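I get asked a lot how I keep the brass candlesticks at our little chapel of ease looking decent, and it's mostly lemon juice and salt. Half a lemon, dip it in fine salt, rub, rinse, dry with an old pillowcase. Go easy on lacquered pieces – the salt scratches.

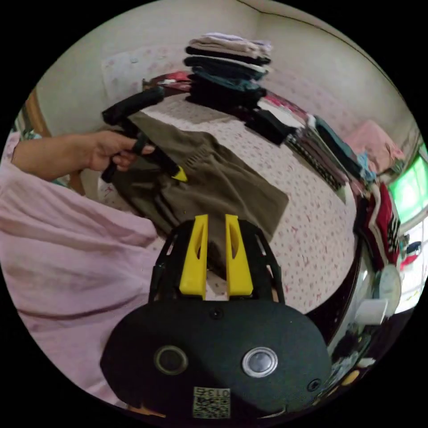 Yellow fingers, black bracket

For wax on the altar cloth, I put the whole thing in the freezer for 24 minutes and the drips snap right off. Whatever's left comes out with brown paper and a warm iron. Larysa Hladun swears by blotting paper, and hers do come out nicer than mine!

Old hymnals that smell musty go in a lidded box with a dish of baking soda. I leave mine 11 days.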